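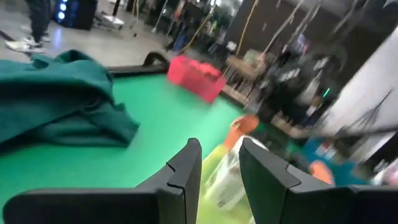 绿色台面，中间一团橙色和黄绿色，糊的。

2020年9月13日

今天发酵组的结果出来了，比我想的好太多！先记下来，免得明天又忘了细节。

Tilta 这株酸种从一月养到现在，一直半死不活，喂完粉六个钟头才勉强鼓一点。上周 Lovisa Amundsen 建议我把全麦换成 Nygård 的黑麦，水粉比先不动，只换粉。换到第三次喂养就不一样了，气泡从瓶底一路顶到瓶口，闻着有股青苹果味，之前那种指甲油味完全没有了。

对照组 Hilton（白面粉喂的那株）还是老样子，稳，但是慢。两株放在同一个架子上，温度一样，所以我基本相信差别在粉上。Lovisa 觉得也可能是黑麦自带的菌把原来的挤掉了，这个想法很有意思！要验证得另起一株，先把黑麦烘过再喂，下次试。

烤的部分：
面团总量 2,773 克，分成几份，盐最后加。揉到能拉出膜就停，这回没贪心。水量加到粉的 80%，手感很黏，折叠了 2 轮之后突然就听话了，表面发亮，那一下真的爽。冷藏过夜，早上直接从冰箱进炉。

切开以后气孔大小不匀，底部有一条偏密的带子，应该是整形的时候压得太狠。皮很脆，凉的时候一直噼啪响，我蹲在旁边听了好久。味道酸得很干净，后面有一点坚果香。Clindell 那边的人过来吃了两片，说想要一份种回去，给他们装了一小罐。

没做好的地方：
pH 计忘了校准，今天的读数全部作废，不抄了。
Hilton 的喂养时间漏记一次，大概是中午前后。
炉子左边比右边热，靠左那个颜色深了一截，下次中途转盘。

待办：
黑麦再订一袋，库存只剩 2,000 克。
烘黑麦的温度问一下 Lovisa，她以前做过类似的。
两株都留一份晾干存档，摊在烘焙纸上，薄一点，上回太厚，中间一直是软的。
折叠轮数加一轮看看，其他都别动！

晚上九点又看了一眼 Tilta，喂完不到三小时，已经翻倍了。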